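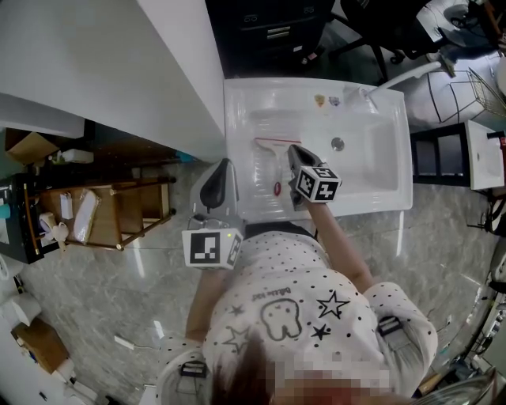

List: Wosteo equipment planning
Subject: Re: Handheld grippers, second order: quantities and budget lines
Date: 13/01/2020

Replying to the questions on the draft order. I have left the earlier message in pieces with my answers under each piece, as there were several points and they don't all have the same answer.

> The draft asks for six more handheld grippers and one arm. Last
> year's plan had it the other way round, with two arms and a single
> pair of grippers for testing. Before we at Brandudholm sign our half
> I would like to know what changed.

The December figures changed it. We had two stations running, one at the sinks and one at the shelving, and the limit at both was the number of working pairs. When one gripper of a pair is down, the station is down. The arm was idle for most of the month waiting for data. A second arm would also have been idle.

Six grippers makes three pairs. Two pairs go into use and one stays in the cupboard as a spare. I would not agree to a plan where all three are in use, and I'd ask that the spare pair is written into the order as a spare so that it doesn't get lent out in the first week.

The one arm on the draft is the replacement for the old one. It is not an addition. I should have marked it so.

> What is the unit price we are working to? The spreadsheet has 700 in
> one column and 995 in another and no currency on either.

Both are euros, both before tax. 700 is the Zendard price for a bare gripper: body, jaws, trigger, mount plate. 995 is the same gripper with the marker cube fitted, the jaw pads, and the calibration sheet. The draft uses 995 for all six, so 5970 for the line.

I looked at buying bare and fitting the cubes ourselves. The parts are cheap. The time is not, and the cubes we glued on in the first round were out of square by enough that the pose estimate drifted when the wrist was turned. We reprinted them twice. I would pay the difference of 295 per unit and not do that again. If somebody at Brandudholm has a jig and wants to try it on one unit, buy one bare as a seventh and charge it to the workshop line.

> Šťastný quoted lower. Why are they not in the comparison?

They are, on the second tab. Their gripper is lighter and the price is lower, but the jaw opening is smaller and the trigger housing is open at the back. For shelf work I would be happy with it. For sink work I would not put an open housing over a basin, even for tasks where the tap stays off. Mixing two makes also means two sets of spare jaws and two calibration routines, and the policy trained on one jaw shape did poorly on the other when we tried it with borrowed units.

If the budget gets cut, my order of preference is: four Zendard with cubes first, then two Zendard, then nothing. I would not fill the gap with two Šťastný.

> Delivery is shown as one lot. Can it be split across the two budget
> years?

Zendard will split it. The first lot would be four units and the second lot two, with carriage charged on each. Carriage is 114 per lot, so splitting costs us one extra 114. That is acceptable to me if it helps your side. Please say before the order goes in, as they won't reissue the paperwork afterwards.

> There is a line called "station, wet area" with no breakdown. It
> needs one.

Agreed. The breakdown is as follows.

Second sink and stand: none, already in place
Mat for the tiled floor, non-slip, cut to length: 100
Cable cover, floor type: in the general stores budget
Cleaning tools used as task objects (squeegees, brushes, cloths): 100
Lidded box for those tools: in the general stores budget
Paper towels: in the general stores budget

So the line is 200 and not the 400 shown. The 400 was left over from when we thought we would need to buy a sink.

On the floor mat: it is glossy tile all the way through that room and the operator stands in one place facing the sink for long stretches. The mat should have been in the first order. The cable cover is for the same reason. At present there is a white cord across the floor by where the operator stands, and the loose cables near the second sink want tidying as well. Neither needs new money.

On the task objects: please don't standardise them. The temptation when ordering is to get a dozen of the same squeegee. We want several shapes and handle lengths, and at least a few in white. A white tool lying in a white basin is a hard case for the segmentation and we have too little of it. The small squeegee we have now, white with a red band, is useful for this and should be kept in the set. A few with dark handles should go in as well.

> Harnesses. You list two, we have two. Are these extra?

They are replacements. The buckles on the older ones work loose at the shoulder and the head camera then settles lower than the calibration expects. The new ones should have the buckle placed higher on the strap. Try them on before accepting them. The last supplier sent one size and called it adjustable. One size is not enough for the people we have.

Keep the old harnesses for bench tests.

> Batteries and charging are missing altogether.

Yes, my mistake. Each gripper comes with one battery and no charger. We need one spare battery per gripper and one multi-way charger per station. I have asked Zendard for a price and will add the line when it comes. Until then please treat the total as incomplete.

Related to this, the status light on the cube. Ours are set to green for recording, and there have been sessions where only one of the two was recording and it wasn't noticed until the files were checked. I have asked whether the firmware can refuse to start one without the other. If it can, that's a setting and costs nothing. If it can't, I would like a small buzzer board for each pair, and that would be another line. I don't have a figure for it.

> Finally, storage. Where does all this go?

At the moment task objects, tape, bags and boxes are spread between the wooden cart by the partition, the counter, and the floor. It works with one pair of grippers in use. With three pairs in the building I would like the grey metal drawer cabinet behind the sink cleared and given over to the grippers, chargers and spare jaws. It has drawers enough, but I haven't measured them. A gripper with its cube fitted is taller than one without, so measure with the cube on. If the drawers are too shallow we need a cupboard, and I have not budgeted for a cupboard.

The fan and the wire basket can move. They are only on the floor there for lack of anywhere else.

To recap the figures as they now stand, in euros before tax:

Grippers with cubes, six at 995: 5970
Carriage, one lot: 114 (228 if split)
Wet area station: 200
Harnesses, two: as in the draft
Replacement arm: as in the draft
Batteries and chargers: awaiting price
Buzzer boards: only if needed

What I need back from Brandudholm is a yes or no on splitting the delivery, a yes or no on the bare seventh unit, and the drawer depths. The revised sheet will go up on the list once the battery price is in.

--
Wosteo, equipment planning
To leave this list, send a blank message with "unsubscribe" as the subject.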